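这个仓库存放的是一份旅行日志语料,文字来自几位长途旅行者写的博客和路上的笔记,内容以过夜大巴、渡轮、转车和行李为主。维护者是 Catriona Nisbet 和 Karthik Cassim,有问题请直接开 issue。

最近一次更新:12月16日。

# Flesholm 旅行日志语料

## 内容

语料共收日志 1611 篇,作者 62 人。每篇是一天或一段路程的记录,长短差别很大。有人一趟车写了五页,从车站小卖部的价钱写到邻座的鼾声;也有人只写一句“到了,睡觉”。短的没有删,只要能看出是在哪一段路上写的,就收进来。

原文大多是英文,有一部分罗马尼亚文,由 Laurențiu Vasiliu 译成中文。英文部分由 Nilmini Paul 和 Kiros Moges 分头翻译。两人的习惯不太一样:Nilmini 喜欢把长句拆开,Kiros 尽量保留原句的顺序。校对时没有强行统一,只统一了地名、车站名和钟点的写法。

## 目录结构

- `entries/`:日志正文,每篇一个 Markdown 文件
- `routes/`:路线表,CSV 格式,一行一段行程
- `places/`:地名对照表,含旧名和口语叫法
- `notes/`:译者和校对者的笔记,没有整理过
- `scripts/`:检查格式用的小脚本

`entries/` 下的文件按作者代号分文件夹。代号是随机的两个字母加数字,和真名没有对应关系。对照名单不在仓库里,也不会提供。

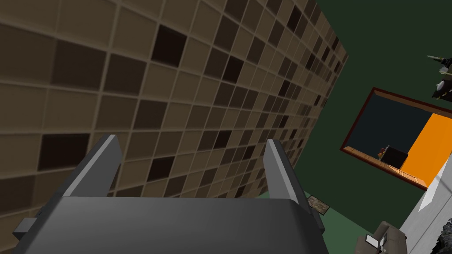
## 字段

每篇日志开头有一段 YAML,字段如下:

| 字段 | 说明 | 必填 |
|---|---|---|
| `author` | 作者代号 | 是 |
| `from` | 出发地 | 是 |
| `to` | 目的地,没走到也填原定的 | 是 |
| `mode` | 交通方式:bus、ferry、train、foot、other | 是 |
| `overnight` | 是否过夜 | 是 |
| `sched_arr` | 时刻表上的到达时间 | 否 |
| `real_arr` | 作者写的到达时间 | 否 |
| `luggage` | 行李情况 | 否 |
| `lang` | 原文语言 | 是 |

`real_arr` 照抄作者的说法。有人写“天刚亮”,有人写“早饭前”,这些都原样保留,没有换算成钟点。要做晚点统计的话,请先把这类值筛掉。

`luggage` 只有四个值:`ok`、`late`、`lost`、`unknown`。作者没提行李的一律填 `unknown`。早先有一版把没提当作 `ok`,7月改掉了,旧版的下载链接已经撤下。

一行李分两次找回来的情况也有。Kiros 遇到过一篇,背包当天到,睡袋过了一周才到,最后填的是 `late`,细节写在正文后面的译注里。

## 收录标准

1. 作者本人走过这段路。转述朋友经历的不收。
2. 能确定出发地和目的地。只写“去海边”的,如果前后几篇能对上就收,对不上就放弃。
3. 作者同意公开。联系不上的不收。
4. 旅行社、客运公司和旅馆付钱写的稿子不收。

第二条执行起来最费时间。很多人在车上写东西,第二天才补地名,补的时候又会记错站。Nilmini 的办法是把同一位作者连续几篇排在一起读,看天数和车次能不能接上。接不上的地方在正文里用 `[?]` 标出。

## 地名

同一个地方在日志里常有几种写法,`places/` 里的对照表以车票上的写法为准。Jolasis 在老一点的日志里常写作“上码头”,Stovis 则有人只写“岔路口”,因为大巴只在岔路口停,进镇还要走一段。两处都归到正式名称下,原叫法留在 `alias` 一栏。

Shakya 是一条路线的名字,同时也是那条路线上一家客栈的名字。正文里凡是指客栈的,译文都写成“Shakya 客栈”。漏改的地方应该还有,看到请告诉我们。

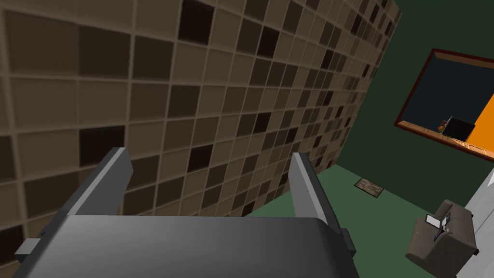
*图2:两指夹爪,仿真渲染画面。*

## 路线表

`routes/` 下的 CSV 用 UTF-8 编码,逗号分隔,首行为列名。路线编号从 1 开始,最大为 81。编号按录入顺序给,和地理位置无关。往返算两条路线,环线算一条。

渡轮因天气停开、作者改乘大巴的,按实际坐的那一种记,并在 `remark` 里写“原为渡轮”。中途下车后没有再往前走的,保留原路线编号,`completed` 填 `no`。

几条使用时容易踩到的地方:

- 过夜班次跨日期,`sched_arr` 是到达当天的时间,别直接和出发时间相减。
- 边境两侧有时差的路线,时间一律用当地时间。
- 票价按作者写的币种保留,没有折算,也没有调整年份。
- 票价栏为空表示作者没写,不表示免费。

## 用法

克隆仓库后先跑一遍格式检查:

```
python scripts/check.py entries/
```

脚本只看必填字段和编码,不看内容。检查通过时没有输出,有问题会打印文件名和行号。需要 Python 3,没有别的依赖。

如果只要过夜大巴的部分:

```
python scripts/filter.py --mode bus --overnight yes
```

结果写到 `out/`,同名文件会被覆盖。
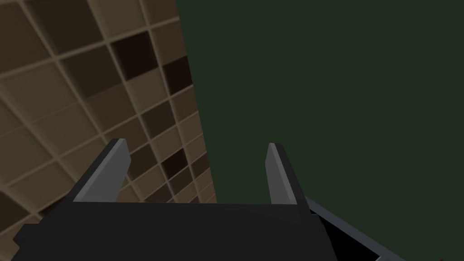

Windows 上如果中文显示成乱码,多半是终端编码的问题,文件本身没坏。用 Excel 打开 CSV 时请走“从文本导入”,直接双击会把一部分钟点变成小数,再保存就回不去了。

## 已知问题

- 作者偏向背包客,带小孩出行的日志很少,只有 2 位作者是全家一起走的。
- 顺利的路程写得少。丢行李、误车、换旅馆的篇目比例偏高,不能拿来推算真实的丢失率。
- 雨季的日志多半是事后补写的,日期可能差一两天。
- 部分罗马尼亚文日志里夹有方言,Laurențiu 标了“存疑”的句子还没有找人复核。
- `notes/` 里有些笔记引用了旧文件名,链接会失效。

## 隐私

正文里的手机号、护照号、订单号和旅馆房间号都已删去,用 `[已删]` 代替。同车乘客的名字改成了单个字母。司机和售票员如果被写了全名,也按同样的办法处理。

作者要求撤回的,我们会删掉整篇,并在下一次更新时重新发布压缩包。已经下载旧包的人请自行更新。

## 许可

译文和路线表采用 CC BY-NC 4.0。原文版权归各位作者,仓库里不含原文。脚本采用 MIT 许可。

引用时请写“Flesholm 旅行日志语料”,并注明所用版本的更新日期。

## 提交修改

改错字可以直接提 pull request。改地名请先开 issue,附上车票、时刻表或者站牌上的写法。新日志的投稿发给 Karthik,请附作者同意公开的说明,格式不限,邮件截图也可以。翻译排队时间比较长,罗马尼亚文的要更久一些。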